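Plum week returns to Ronthorpe, with visitors from Mestach and a bigger pudding table

The lane down to the old orchard at Ronthorpe has been cut back, the gate has a new hinge at last, and anyone who walked past on Tuesday evening will have seen that the early plums on the south side are already turning. It has been a kind spring and a generous summer so far, with rain arriving more or less when it was wanted, and the upshot is that plum week is going ahead in its full form for the first time in several years.

Older residents will need no telling what plum week is, but the town has grown a good deal on its northern side and there are plenty of households now who have never been to one, so a little background may be welcome. The orchard behind the chapel was planted to supply a jam works that stood where the car park is, and when the works shut the trees simply stayed, getting taller and more tangled and dropping their fruit for the wasps. People from the nearest streets took to going in with ladders at the end of July and bringing the crop out between them, and what began as a weekend of picking turned by degrees into a week of picking, stewing, baking and general visiting, with a supper on the last night.

There are 49 trees standing today. Most of them are the small dark cooking plum that the jam works liked, sharp enough raw to make your eyes water and quite transformed by half an hour in the oven, and the rest are a mixed bag of yellow dessert plums, a few greengages along the wall and one enormous damson that has been due to come down for as long as anybody can remember and crops better than all its neighbours. Three young trees were put in over the winter to fill gaps left by the storms. They have been staked and fenced against the rabbits, and pickers are kindly asked to leave them be, even if they are showing a plum or two.

The great change this year is the company we shall be keeping. Ronthorpe has been twinned with the Belgian town of Mestach for a long while now, and although the link has had its quiet spells (there was a stretch when it seemed to consist mainly of Christmas cards), it has warmed up wonderfully since the school choirs exchanged visits. A coach party from Mestach will be with us for the whole of the week. Mestach has its own tradition of plum tarts, flat and wide and very dark on top, and the Desmet bakery, which has been making them from the same shop beside the church for 75 years, is sending over two of its bakers with their own tins. They will be working in the kitchen at the Institute from early each morning, and the first tarts should be on the counter by ten o'clock. If last year's small tasting is anything to go by, they will be gone by eleven.

It is a pleasure, too, to report that the kitchen itself will be fit for them. The old range gave up altogether in the autumn, and for some months it looked as though the baking would have to be done in people's own homes and carried across town under tea towels. Skendano, the cold store firm out on the bypass, heard about the trouble and gave £3,000 towards a pair of proper ovens, and it has also offered space in one of its chilled rooms for any fruit that comes in faster than it can be used. That second offer may prove the more valuable of the two. Anyone who was here for the glut a few years ago will remember plums in baths, plums in wheelbarrows, and a line of washing-up bowls all the way along the chapel porch.

Picking begins at half past eight each morning and goes on until the heat gets too much. Ladders will be provided for the taller trees and will be held by somebody sensible, and children are very welcome to gather from the lower branches and from the ground, where there is always plenty. Please wear shoes you do not care about. Bring a hat, and a basket or a shallow box if you have one, as plums at the bottom of a deep bucket come to a sad end. Everyone who picks for a morning may take a bag home, and the rest goes to the kitchen, the jam stall and the supper.

Jam will be made in the Institute yard again, weather allowing, in the big pans that live in the loft. Clean jars with lids that fit are needed badly, and can be left in the crates inside the side door at any time of day. Labels should be soaked off first, please. It sounds a small thing, but last time a whole afternoon went on scraping off old pickle labels with butter knives, and tempers were not improved by it.

For those who would sooner sit than climb, the library is putting up its display of jam works papers in the reading room. There are wage books, a fine run of labels in colours that have hardly faded, and a letter complaining at great length about the price of sugar. Readers with anything of their own to lend, be it a jar, a recipe or a picture of a grandparent in an apron, are asked to hand it in at the desk with a name and address pinned to it. Everything will be kept under glass and returned. The reading room is also the coolest place in town on a hot afternoon, and the tea urn will be on.

Our guests will be staying with families dotted about the town, and most of the beds have now been found, though one or two more would be gratefully received, especially on the ground floor. Nobody need worry about speaking Flemish. The visitors who came with the choirs had excellent English and a great fondness for marmalade, and such gaps as there were got filled in perfectly well by pointing. A walk up to the beacon is planned for the middle of the week, starting at two o'clock from the chapel gate, with a slower party taking the level path by the stream and meeting the others for lemonade.

The supper on the last night will be held at long tables under the trees, or in the Institute if it is wet. Tickets are £12, with children under ten eating free, and are on sale now at the library desk and the post office counter. The menu is cold ham, new potatoes, a mountain of salad and then as much pudding as a person can decently manage. There will be a vegetarian pie, for which it helps to put your name down in advance. The band has promised to play until the light goes and to keep off the polkas until people have had time to digest.

Parking in the chapel lane will be for blue badge holders and the coach only. Everyone else is asked to use the car park on the jam works site and stroll down, which takes five minutes and is very pretty at this time of year. Dogs on leads, please, and away from the windfalls, as the stones do them no good at all.

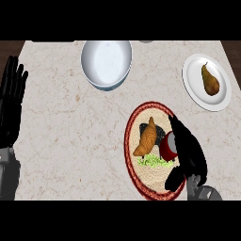
The pudding table is the part of the evening that depends most on all of us, and it is to be twice its usual length this year, so please do think of making something. Crumbles, cobblers, fools, steamed puddings and trifles are all wanted, plain or fancy, with plums in them or without, and there is no judging, a rule brought in after some unpleasantness over a roly-poly. Fools and trifles got rather knocked about last time in shallow dishes on the walk down from the car park, and a deep round bowl with a smooth white inside, much like the one shown, is just the thing for carrying them and a good deal easier to scrape clean at the end of the night. Stick your surname on the underside with a bit of tape, leave your pudding at the Institute kitchen between four o'clock and half past five, and collect your bowl from the trestle by the side door before you go home, or from the library any morning the following week.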